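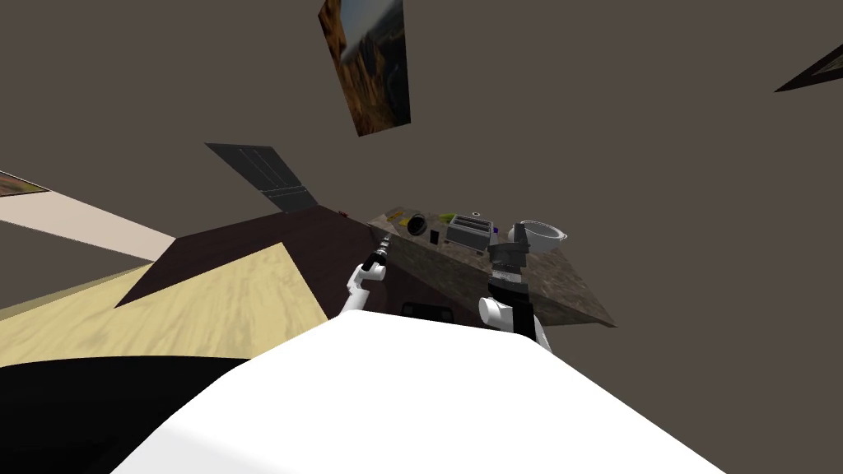 How long do I really have to knock in a new bat before I can use it?

Asked by Tsehay Abdella, April 2025
Filed under: Cricket > Equipment > Bats and bat care

I joined the Hasby second team last summer after twenty years of telling people I used to play. I borrowed club bats all season, including one that had been taped so many times it was mostly tape. Over the winter I lost my head and bought a proper English willow bat, a Greltham, grade 2, for $303. My wife believes it was less. Please don't write to her.

The leaflet that came with it says to oil the face lightly, leave it flat overnight, and then knock it in "for several hours" with a mallet before facing a ball. It doesn't say how many hours several is. I have done what I think is two and a half, in the garage, in short bursts, and the man next door has stopped waving.

I have also been keeping count, for reasons I can't defend. I'm at 1580 taps. The bat looks the same as it did at zero. There's a faint dent near the toe that I think I made by hitting too hard in the first five minutes, when I was full of hope.

My first net is in two weeks. What I'd like to know:

Is there a way to tell when it's done, apart from giving up?

The shop said the bat was "pre-knocked" and could be used straight away. The leaflet says the opposite. Which of them is lying?

Do I put the clear plastic sheet on the face before or after all this?

I bat at nine, so nothing here is urgent in the cricketing sense.

Answered by deepfineleg

Six hours. That's what I was told as a kid and I've told everyone since. Oil it, mallet it, six hours, done. Don't let anyone sell you the machine knocking service. I paid for that once and the bat split in March at an indoor net, first proper yorker. They said I'd used a cheap ball. I had used a cheap ball but that's beside the point.

Plastic sheet goes on after. Or before, some people do before. I've never noticed a difference.

Also get a softer bat next time.

Comment from Tsehay Abdella: What is a softer bat?

Comment from deepfineleg: You'll know when you get one.

Answered by mid_off_mildred (marked as helpful)

I look after the kit at a club that plays in the Vutov League, so I've knocked in more bats than I've scored runs with. It's not close. My career total stands at 2344, and I'm counting a couple of games where the scorer was a relative.

Taking your points in an order that suits me:

"Pre-knocked" means the bat has had a bit of work at the factory, usually a roller or a machine, and usually on the middle. Nobody has done your edges or your toe. So the shop and the leaflet are both telling the truth, in the sense that both of them would like it to be your fault if the thing breaks. Treat pre-knocked as a head start of an hour or so.

Hours are a poor way to measure it anyway. One person's hour is steady tapping, and another's is four taps and a look at the phone. Your count is more useful than you think, and I'd say you'll be in decent shape somewhere past 2000, provided they're in the right places. Most people put nearly all of theirs in the middle of the bat, where it makes the nicest noise. The bats that come back to me broken have gone at the edge or the toe.
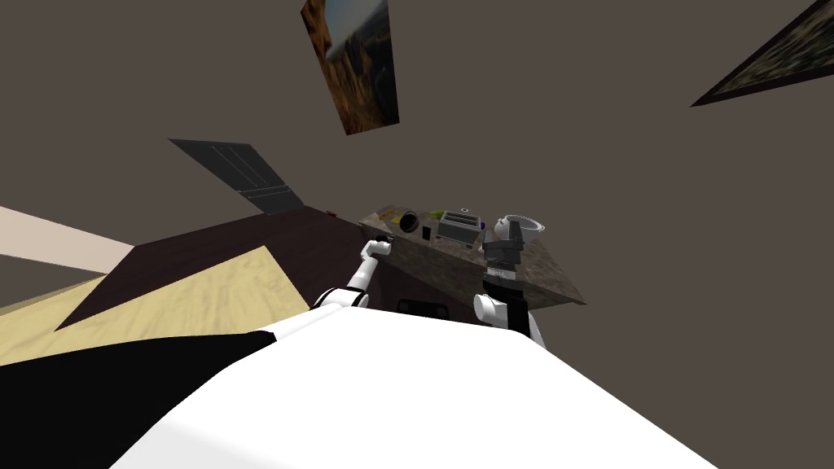 Oil comes before any more hammering, and if you only did one coat, do a second now. Raw linseed, never boiled, and about a teaspoon's worth on a rag. Face, edges and toe, and a thin wipe on the back if there are no stickers. Keep it off the splice, where the handle goes in, as oil and glue don't get along. I do mine in the kitchen when the household is out: a little oil in a small bowl, bat laid flat, rag in hand. Then use a different bowl for food, or at least wash that one like you mean it. Leave the bat lying flat overnight, away from radiators. Put the used rag outside, opened out flat to dry, and don't scrunch it up in the trash, as linseed rags can heat up by themselves and catch fire. I'm wry about most things but not that.

For the edges, hold the mallet so it strikes at an angle, glancing off, and work up and down until the corner has gone slightly round. Never hit the edge square on. Toe: same idea, rounding off the front corner, but leave the very bottom alone. Start gently and build up. You know this already from your dent.

Your dent, by the way, is fine. If it's a smooth dimple with no crack, keep going around it with lighter taps and it will more or less blend in. If you can catch a fingernail on a split in the grain, stop and take it back to the shop.

The test is simple enough. Go out with someone kind and hit short catches with an old, good quality ball for ten minutes, then look at the face. If there are seam marks pressed into it, go back to the garage for another half hour and try again. Faint red smudges are nothing. When you get through a session with no seam marks, you can take it to a net, preferably against the slower bowlers. Avoid new balls and hard plastic bowling machine balls for a while.

Sheet goes on last, once the oil has soaked in and the face feels dry to the touch. Stick it on an oily bat and it will peel off by your second innings, assuming you get one.

Comment from Tsehay Abdella: Thank you. Second coat is on. I had been hitting the middle almost exclusively, because of the noise.

Comment from mid_off_mildred: Everyone does.

Answered by sebastian_road_cc

Lend it to your opener for two weeks. Ours at Sebastian Road has knocked in three of mine, and he thinks I'm being generous.

Comment from deepfineleg: Did you get them back?

Comment from sebastian_road_cc: Two of them.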